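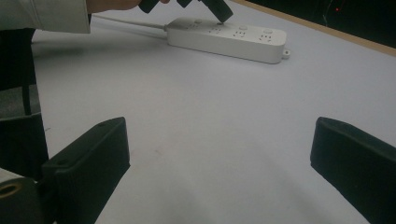 I have been meaning to write about power strips for months, and every time I sit down to do it something more glamorous comes along, like the great sock drawer project or the soup issue. But enough of you wrote in after the last newsletter asking what I do about the mess of plugs behind a desk that I'm finally giving it the space. My own conversion came when I stopped buying the plain kind with a single switch at the end (or no switch at all!) and started looking for the kind with a small round button beside each outlet, like the white one up top. Three outlets, three buttons, and a little mounting tab with a hole in it sticking out from the end. I walked right past that tab for years. It is now my favorite part, and I'll get to it.

First, the desk. Mine is a big white table that we bought when I moved my office into the back bedroom, and for the first two years it had a strip lying on the floor underneath it with everything plugged in at once. The lamp, the printer, the phone charger, the speaker I never used, and a charger for a camera I gave to my nephew. I'd crawl under there to unplug one thing and come up with the wrong cord in my hand and dust on both knees. Then I'd crawl back under. If you've ever turned off your own computer halfway through a long email, you know how that ends.

So in the spring I pulled everything out and put it all on the tabletop. I really recommend doing this part up where you can see it, with good light and a cup of coffee, because cords look completely different when they aren't in a heap on the carpet. I sorted mine into what I use every day, what I use now and then, and what I couldn't identify. The last pile was embarrassing. I had 7 cords in it, and I still have one of them in a jar because I'm convinced it belongs to the old sewing machine.

The every day things got their own outlets, and the rest went into a shoebox. That left me needing only three places to plug in at the desk, which surprised me, and it's why a short strip is plenty. Lamp, laptop, printer. The printer is off at its button nearly all the time now, since I print maybe one thing a week and it used to wake up and groan at me in the middle of the night.

I did label the buttons. Védís Egilsson, who has been reading this newsletter since the very beginning and writes me the best letters, suggested little dots of nail polish, a different color for each one, with a matching dot on the plug. I thought that sounded fussy and then I tried it on a rainy evening and loved it. Mine are red for the lamp, blue for the laptop and a sort of awful glittery purple for the printer, which is the only other bottle I had. Put the dot next to the button and keep it well away from the slots, please, and do it with the strip unplugged from the wall. Let it dry before you plug anything back in.

Now, the tab. If your strip has one, look at the back and underside too before you go drilling, because some have a second hanging spot and some want a particular size of screw. Mine is fixed to the inside of the desk leg at knee height, where I can reach the buttons without bending down and the cords drop straight behind the leg. I can vacuum under there! It took me 30 minutes, and a good part of that was hunting for the screwdriver. One thing to check first is where the strip's own cord comes out. You want that end facing your wall outlet so the cord isn't doubling back over everything you just tidied. I put mine up the wrong way around, admired it for a whole afternoon, and had to take it down again.

A few of you asked about plugging one strip into another to get a longer reach. Please don't. Buy one with a longer cord, or move the desk, or have somebody put in an outlet. And space heaters go straight into the wall, always, even the small ones.

Wiping it down is easy enough. I pull the plug from the wall, take everything out and go over it with a dry cloth, and then I do the table while I'm at it because white tops show every single smudge. A barely damp cloth is fine for the table. Keep it off the strip.

Next on my list is the kitchen counter, where the toaster, the kettle and two phone chargers are all fighting over the same corner - I have no plan for it yet and would love to hear yours. Send me a picture of your worst cord pile, too, and tell me whether you knew what everything in it was for. I'll print the best ones in the June issue, and if anybody recognizes a brown cord with a flat plug and a foot pedal connector, write to me right away.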